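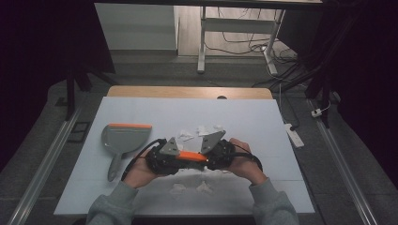
Can paper scraps be cleared from a desktop with an ordinary dustpan?
Scraps of crumpled paper can be collected with a dustpan on any flat desktop, provided the lip of the pan lies flush with the surface along its full width.

ZILLSIDE, January 9, 2022 - Zasinel today released the Skovari tabletop dustpan to office and school supply dealers. The pan is gray, with a wide, rounded scoop, a narrow handle and an orange rubber edge along the top lip.

Skovari is intended for desks, craft tables and packing benches. The rubber edge bends under light hand pressure and follows small dips in a board or tabletop. Paper can be pushed in by hand or with a bench brush. The pan is not rated for liquids or hot ash.

Before release, Zasinel placed 271 pans in classrooms and mail rooms in Ambaye. Users returned 1528 comment cards over the trial period. The handle was narrowed as a result, and the hanging hole was dropped from the final design.

The pan is sold in cartons of 8 under order number 2215. Replacement rubber edges will be stocked from July. Dealers may request sample pans and a care sheet from the Zasinel sales office in Zillside.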